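Clunditbridge Community Newsletter
Clubs and Classes

THE ROBOT CLUB AND THE MATTER OF THE FRIDGE

Readers with long memories will recall that in April the Clunditbridge Robot Club promised these pages a machine that could make a cup of tea. The club would like to withdraw the word "cup", and for the time being the word "tea". What it is now working towards is the milk, and to get at the milk one must first open the fridge.

I should declare an interest. I joined in the autumn because the pottery class was full, and I have stayed on as the member who writes things down. My technical duties extend to holding the torch.

For anyone who has not looked in lately, the club has 13 members, of whom the youngest is still at school and the oldest taught woodwork at the same one. We meet in the long room behind the library, which has good heating and one socket that everybody wants. The project this year goes by the name of Drotum, a word arrived at late in the evening by pulling letters out of a biscuit tin. There was a vote on changing it to something friendlier. Drotum won, on the grounds that it was already written on the folder.

The idea was to enter the Dellell Household Challenge, a competition for amateur clubs and colleges in which robots attempt the sort of thing most of us do before breakfast without thinking. There are 100 points to be had. Some of the tasks sound difficult and are said to be fairly easy, such as sorting coloured blocks into trays. Others sound easy and have taken over our lives. Opening a fridge door is worth 13 points, and we picked it on the first evening as a gentle warm-up.

A fridge door, it must be understood, does not want to be opened. There is a rubber seal all the way round with a magnet in it, and it holds on until you have pulled quite hard, at which point it lets go all at once. You and I deal with this by having grown up with fridges. A robot has to be told. Tell it to pull gently and it will stand there pulling gently until somebody puts the kettle on. Tell it to pull firmly and it will, and then it will carry on being firm for some distance after the door has given up the argument. We lost a jar of beetroot that way in the second week, and the smell of vinegar has become part of the character of the room.

Then there is the question of where to hold on. The hand has five fingers, and so there was a natural feeling among the membership that it would know what to do with them. It does not. Each finger is perfectly willing but they have to be introduced to one another. Our first attempts had all of them closing at the same moment, on air, a short way in front of the door, with great conviction. The current method is to bring the fingers round the edge of the door and set the thumb against the front, a bit like someone steadying a wardrobe on the stairs. It took most of a term to get there and I am told the programming runs to 709 lines, a good many of which are notes from one member to another asking them please not to touch this bit.

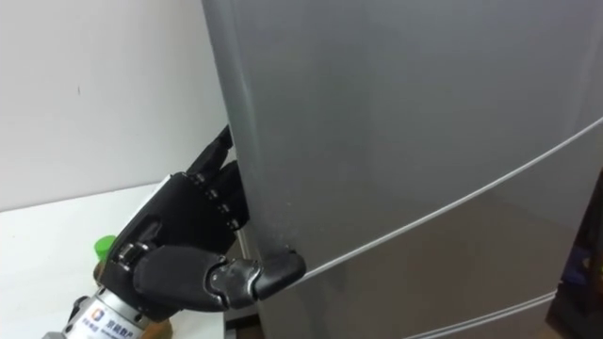

We had a long discussion over whether a handle would be cheating. The rules say only that the door must be "of ordinary household type", and half the club felt that an ordinary household would have something to get hold of. The other half said that if you practise on the awkward kind you will be laughing when you meet the easy kind. The second half had brought cake, and carried the day. I have since been round my own kitchen trying everything with one hand and my eyes shut, as suggested in the homework, and can report that the cutlery drawer is much harder than it looks.

What nobody had allowed for was the smudges. Fingertips of the robot sort have opinions about grease. A door that has been wiped down behaves one way and a door that has had thirteen people leaning on it behaves another, and we spent two whole sessions adjusting the grip before somebody went and found a cloth. Wiping the door is now step one on the sheet. Step two is moving the chairs. Step three is checking that everyone knows where the stop button is, and we all point at it, like cabin crew.

Progress, since readers will ask, has been real if you know where to look for it. At the last meeting before this issue went off, the door came open far enough for the little light to come on inside. There was applause. It then closed again, and there was a debate about whose fault that was, settled in the end by putting a folded beer mat under one front foot of the fridge. It had been leaning very slightly backwards all year. I make no comment, except to say that the spirit level has been in the cupboard the whole time.

Some thanks are due. Gunawardena Electrical on the high street lent us an extension lead long enough to end the trouble over the socket, and then came back with a second one when the first was found to be holding up a shelf. The library has been very patient about noise, particularly the whirring, and particularly during Toddler Rhyme Time, although we gather the toddlers were in favour. Whoever keeps leaving oat milk in the club fridge is asked to put their initials on it. It has been moved in and out so many times for practice runs that there is some doubt as to whose it was.

Over the summer the plan is to move on to the second half of the task, in which the robot reaches in and takes something out. Opinion is divided on what. The rules allow any item of the club's choosing, and suggestions so far include a lemon, a tub of margarine and, from the juniors, an egg. We will be starting with the margarine.

The club holds its open evening on 9 June 2026 in the long room, and all are welcome, including those who only want to see if it works. There will be a demonstration, or a second demonstration, depending how the first one goes. Children must stay behind the tape and so must grown-ups. No experience is needed to join and the subscription goes mostly on batteries and biscuits. We could do with someone who understands hinges. We could also do with an old fridge, working or not, provided the door still shuts properly, as the present one is starting to feel its age and we would like a spare before the competition. Collection can be arranged with anybody who owns a van.

Tea will be served. It will be made in the usual way, by me.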